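Sestport Community Choir
Minutes of the March meeting
Held in the upstairs room at the Inden building, Saturday, 10:15 a.m.

Present: Mahmoud Zerouali (chair), eleven singing members, two section leaders, our accompanist. Apologies from four altos, all down with the same cold.

1. Minutes of the last meeting

Read and accepted with one fix. The spring concert is at Rirnitstead Hall, and we had written Rirnitstead Chapel. The chapel seats far fewer people and would not have us back anyway after the handbell weekend.

2. Winter concert report

What a night! Mahmoud read out the final door count, 81 paid, plus children, and the room clapped. That is our best winter turnout since we moved to the Inden building, and it was snowing sideways by six o'clock. The tenors were thanked for holding their line in the Turunen arrangement when the piano pedal stuck (you could hear it in the second verse, and they sailed right through). Several members said the audience sing-along at the end was their favorite part and asked for two of them next year. Agreed in principle. The song choices can wait until fall.

One complaint was received about the length of the intermission. It ran long as the hot cider was slow to heat. Next time the urn goes on before the first half starts.

3. Money

Balance at the end of last month was $3,799. The concert brought in a good share of that, and the rest is dues. Sheet music for spring has been ordered but not yet billed. Mahmoud would like to keep $2,000 untouched for the fall trip, and everyone was happy with that. Dues stay as they are.

There was a lively talk about whether to buy risers. A decent used set would cost roughly $3,000 and we have no place to store them. The basses are very much in favor, having spent three concerts behind the tall sopranos. Tabled until we hear whether Rirnitstead Hall will lend us theirs.

4. Spring program

The running order is nearly there. We open with the two rounds, then the river songs, then the Turunen set, which everyone is excited to bring back with the full four parts this time. The small group will do one piece without piano – they sang eight bars of it for us on the spot and it was lovely. We close with the lullaby and walk off singing.

Still open: who takes the solo in the third river song. Three people have asked to try for it, which is great news after last year, when we had to beg. Short tryouts after rehearsal, with the section leaders listening. Anyone else who wants a turn should just show up.

Please mark your breaths in pencil. The borrowed copies from last season went back with ink in them and we paid for it.

5. Children's morning

We are going ahead with a sing-and-make morning for ages five to ten, one hour of songs and one hour of crafts. Parents have been asking for this for ages and the mood in the room was very warm. Songs will be simple echo songs with clapping, no reading needed. Art supplies are to be sorted ahead of time so the second hour can start right on the heels of the first. 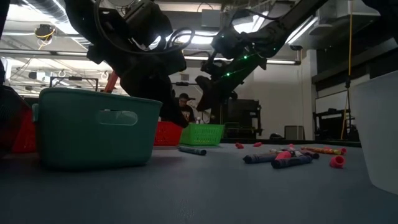

Children will sing back what they learned for the parents in the last ten minutes. The sopranos offered to lead the warm-up, and two of the basses want to teach the frog song – with the low notes, they insist. Cost per child was left at whatever families can put in the jar.

6. Any other business

The lost scarf from the winter concert is still on the piano. Blue folders are back in stock, see the section leaders. A member asked if we could try standing in mixed parts for one rehearsal, and we will do it in two weeks. Bring comfortable shoes.

Meeting closed at 11:40 a.m. with one run through of the lullaby.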